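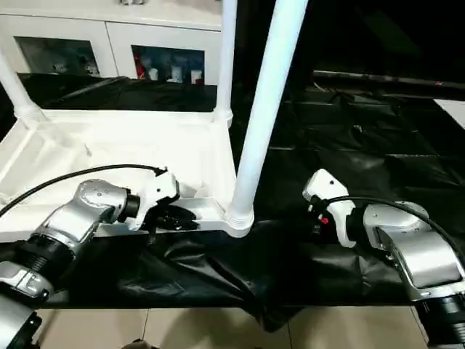 Wellitz brings out the Fulside, a white plastic rack for busy tables

26/07/2023

Wellitz, the household storage firm, is very pleased to announce the Fulside, a white plastic rack that stands on a table and gives you a broad, flat shelf to put things on, with a raised rim along it and ridges moulded into the surface.

The Fulside began with letters. Over the past two years 1,074 customers wrote to us about the jobs they do at the kitchen table – potting up seedlings, sorting beads, mending toys – and a good many of them told us, often at some length and always very kindly, that they were forever hunting for somewhere to put the small things down. We read every one of those letters, and several are still pinned up in the design room.

"My mother did everything at one table, and she would clear it for supper whether you had finished or not," said Odette Fleury, head of design at Wellitz. "I wanted a rack you could pick up with your work still on it and carry over to the sideboard. We went through a great deal of white plastic getting the rim right, and I am fond of it now!"

For messier jobs we do suggest covering the table before you set the rack down. A big sheet of black plastic does very well. Let it hang over towards the floor and don't fuss over the wrinkles, as the rack will stand happily on top. When you have finished, lift the rack away, gather up the sheet by its corners and shake it outdoors. The rack itself wants only warm water and a soft cloth.

Thirty households had a Fulside at home before we settled on the final shape. Arūnas Urbonaitė, who looked after the home trials, said: "People were generous with their opinions. One family kept theirs for jigsaws and were rather reluctant to give it back, so we let them have it."

The Fulside will be in shops from September, with a two-year guarantee, and can be ordered direct from Wellitz before then.

Press enquiries and requests for samples: Nuria Aguirre, Wellitz press office.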